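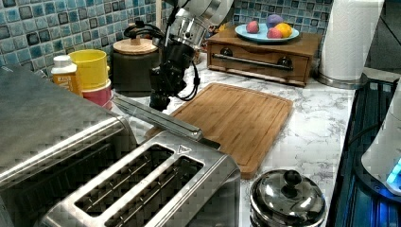 Home Apartments Rates FAQ Contact

Furnished Monthly Rentals at Wollent Court: Frequently Asked Questions

7 min read

These are the questions we get by email, plus a few we get through the office door after hours. If yours is missing, write to us. If yours is "can you do it cheaper," see the second one down.

What exactly am I renting?

A furnished one-bedroom apartment at Wollent Court, on the Percombe side of the river, by the month. You get a bed, a couch, a desk, a kitchen with things in it, and a key that has to be lifted slightly as you turn it. Heat, water, internet and trash are included. Electricity is included up to a point, and you'll hear from us when you've found the point.

How much is it?

$1,576 a month, plus a refundable deposit of $390. There is no application fee, no move-in fee, and no fee for asking if there's a fee. The price is the same for everyone, including people who tell us they are very quiet.

Why is the price such an odd number?

We raised it by a percentage once and never tidied it up. Rounding it down cost us money and rounding it up felt rude.

How long do I have to stay?

One month at minimum. After that you can go month to month, with two weeks' notice before you leave. Most of our tenants are between houses, on a work assignment, or waiting on a contractor who said it would be done by October. We've learned not to ask which October.

Can I stay for just a week?

No. There's a perfectly nice motel by the highway exit and they have a waffle maker.

What time can I move in?

Any time after 2 p.m. Move-out is by 11 a.m. We know that leaves a gap in the middle of the day when you live nowhere. You can leave your bags in the office, and there's a bench out front which is better than it looks.

What's in the kitchen?

The basics for one or two people: pots, pans, plates, glasses, silverware, a decent knife and a bad one. We do not supply food. If the last tenant left salt behind, you have salt.

A longer inventory is taped inside the cabinet over the sink. Please read it on your first day and tell us what's missing within 48 hours. After that, whatever is missing is assumed to have gone missing with you.

Is there a dishwasher?

In the upstairs apartments, yes. Downstairs you have a sink and a view of the courtyard while you stand at it. Tenants are divided on which is the better deal, with the division falling pretty neatly along the staircase.

Can I bring my own furniture?

One or two pieces, sure. A favorite chair, a crib, a lamp with a normal shade. What we can't do is take ours out and store it for you while yours is in. We've been asked to put a sectional "somewhere" more than once, and we don't have a somewhere.

Do you allow kids?

Of course. We have a folding crib and a high chair that you can borrow at no charge if you ask a few days ahead. There's a small bin of toys in the laundry room too. It is a lending bin, and it runs on the honor system and on parents being too tired to steal. Wipe down what you borrow and put it back before you go.
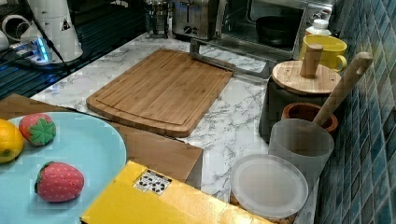 Toy strawberries on a light blue plate.

Do you allow pets?

Cats and smaller dogs, up to 40 pounds, with a signed pet form. We don't own a scale and aren't going to buy one. If your dog needs the elevator to itself, you already know the answer, partly because there's no elevator.

Birds are fine. Fish are fine. Anything that has to be fed something living is a conversation, and it should happen before you pay.

How does the internet work?

The network name and password are on the card by the door. It's fast enough for video calls and for watching things in the evening. Should it go down, unplug the small black box in the hall closet, wait a minute, and plug it in again. That is also what we'd do if we came over, only we'd do it slower and you'd have to make small talk.

Where do I park?

Each apartment has one space, marked with its number. The spaces without numbers are for visitors and may be used overnight. The one next to the dumpster belongs to the dumpster truck, which comes early, has no patience, and makes a sound you'll remember.

A second car can go on Macapagal Street, where parking is free and legal on both sides, except during snow emergencies. The city announces those by text. Sign up for the texts.

What are the quiet hours?

10 p.m. to 8 a.m. During those hours we ask you not to vacuum, drill, practice the clarinet, or hold meetings on speakerphone with a time zone that isn't ours. The walls are better than most. They're still walls.

Who does the cleaning?

While you live here, you do. We clean between tenants and change every sheet and towel. If you'd like somebody in during your stay, we can send the same crew for a flat charge that depends on the apartment; ask the office for the current price. They don't do dishes. They have been firm about this for years and we've stopped bringing it up.

Is there laundry?

Downstairs, at the end of the hall, open 24 hours for the machines and closed during quiet hours for you. The washers take the Okadik card, which you load at the wall terminal by the door. The terminal takes coins and bank cards. It doesn't take bills, whatever the picture on it suggests.

Leftover money on an Okadik card can't be refunded by us. Leave the card on the folding table and you'll make someone's afternoon.

What if something breaks?

Email us, or call if it's leaking, sparking or making a smell. We answer email during office hours and the phone at any hour, and we can usually tell from the first sentence which one it should have been. Ordinary wear is on us. The deposit is there for damage, and we define damage as something a reasonable person would try to hide with a rug.

Will I get my deposit back?

Almost certainly. It goes back to the card you paid with, in full, within ten business days of moving out, minus anything broken or missing from the inventory. If we keep part of it, you get a list with prices. We don't charge for nail holes, a burned-out bulb, or one glass. Glasses go. It's what they do.

What do I have to do before I leave?

Take out the trash. Empty the fridge, including the door, which everyone forgets. Wash whatever is in the sink and put it back more or less where you found it. Strip the bed and leave the sheets in a heap. Turn the heat down to 60 in winter. Keys go through the slot in the office door.

You don't need to scrub the oven. We appreciate that some of you do.

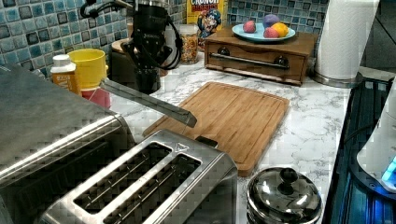
One departing tenant wrote on the exit form that the checklist was fine but the key slot was "the scariest part of the whole month," and asked if we could confirm by text once the keys had landed. We now do that. It takes us until mid-morning, so please don't stand outside bending down to look.

Can I get my mail there?

Yes. Have it addressed to you at Wollent Court with your apartment number on it. Packages too big for the box are left in the office, where we'll keep them until you come by or until we trip over them. Tell the post office when you move out. We hold stray mail for a month and then send it back, and that includes the catalogs.

Can I have people over?

Yes, it's your home while you're in it. Overnight guests can stay up to a week at no extra cost. Past that they've moved in, and we'd like their name on the lease.

Can I smoke?

Outside, past the bench. That covers vaping, cigars, incense in serious quantities, and the thing one applicant called "more of a steam."

Do you offer discounts for longer stays?

Stay six months and the rent stays put even if we raise it for everybody else. As discounts go, we admit, it's on the invisible side.

Can I see an apartment before I book?

Yes, if one happens to be empty, and often one isn't. Otherwise we'll send you a floor plan with measurements. The closets are drawn a little generously. The bathroom is not.

How do I book?

Email us your dates, how many people, and any animals. We'll write back with what's open and a lease to sign. The deposit holds the apartment, and the first month is due on the day you get the keys. If you cancel more than two weeks before that, the deposit goes back to you. Inside two weeks we keep half, and we'll be nice about it.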